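How a Robot Learns to Clear a Counter

Some robots follow a fixed list of steps. A robot that paints car doors, for instance, makes the same motions all day, and every door arrives in the same spot. A kitchen is harder. Cups get left in different places, and they can be upright, upside down or on their sides. A fixed list of steps would fail as soon as one cup moved.

For jobs like this, engineers use a different method. They give the robot many examples of the job being done and let a computer program find the patterns. The program is called a learning system. The examples are called training data. This page explains how the examples are gathered.

What is one example?

One example is a recording of one attempt at a job, from start to finish. Engineers call it an episode. At Flolano, a project in the town of Gredport, an episode of counter clearing lasts 47 seconds if all goes well.

An episode holds two kinds of information. The first is what the robot's cameras saw. The second is what the robot's joints were doing: how far each one was bent, and how wide the gripper was open. Both are saved many times every second, and each saved moment is stamped with the time. The time stamps let the computer match a picture with the movement that went with it.

Why put a camera on the wrist?

A camera on the ceiling can see the whole room, but the robot's arm may block its view at the moment it matters most. A camera near the gripper moves with the gripper. It sees the cup up close, along with the tips of the two fingers that have to close on it.

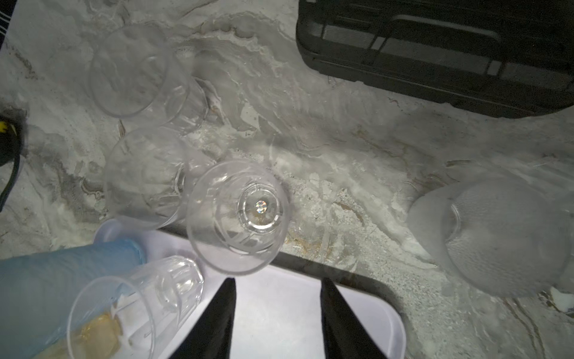 Clear plastic is one of the more difficult materials for a learning system. A red mug has a color that separates it from the counter. A clear cup mostly shows whatever is behind it. The computer has to rely on smaller clues, such as the line of the rim, the ribs on the sides and the bright spots where light bounces off. Those clues change whenever the cup is turned, so the program needs to see clear cups in many positions.

Who moves the robot?

During recording, the robot does not decide anything. A person called an operator controls it. The operator holds a pair of handles, and the robot's arms copy what the handles do. This is known as teleoperation. "Tele" comes from a Greek word meaning "far off."

Salamatu Acheampong trains the operators at Flolano. New operators practice on empty plastic bottles first. "They usually go too fast," she says. "The arm can keep up, but the recording is no good if the fingers bump the cup and push it away. I ask for slow and even."

Bumps are not always thrown out. If the operator misses a cup, backs up and tries again, that episode may be kept, with a label saying what happened. A robot that has only been shown perfect attempts has no example of what to do after a mistake.

Changing the setup

Between episodes, someone rearranges the objects. If the cups were always in the same place, the learning system might memorize the place and ignore the cups. The rearranging follows a printed sheet. One line on the sheet might call for plastic cups lying down. Another might call for glasses standing up, with a bowl in the tray.

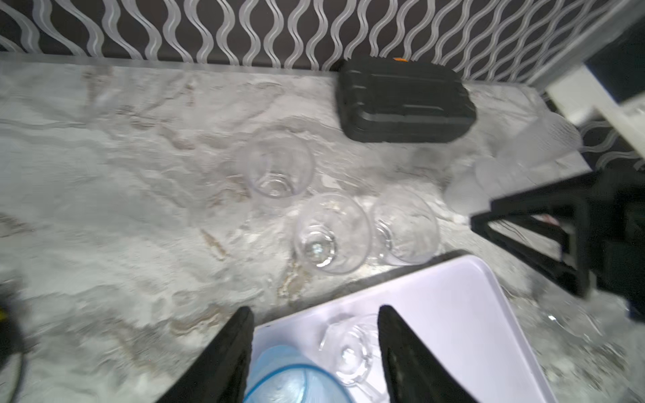 Stemmed glasses and a tumbler on the counter, seen from the wrist camera. Another of the robot's grippers is at right.

Checking the examples

When a batch of recordings is finished, it goes to Kofi Abugri, who checks it. He watches each episode and looks for three faults:

A camera that stopped recording
Time stamps that do not match
A label that names the wrong object

The last batch held 1,989 episodes. He removed 61 of them, mostly for the second fault.

What happens next?

The checked episodes are sent to a computer, which goes through them again and again. Each time, it looks at a camera picture and guesses how the arm should move. It compares its guess with what the operator did, then adjusts itself slightly so that the next guess is closer. This stage is called training.

After training, the robot is tested with no operator at the handles. The tests use arrangements that were not in the recordings. If the robot does badly with one type of object, the team goes back and records more episodes of that type.

Words to know

Episode: a recording of one attempt at a job.
Gripper: the part of a robot that holds things.
Operator: the person who controls the robot.
Teleoperation: controlling a machine from a distance.
Training data: the examples a learning system learns from.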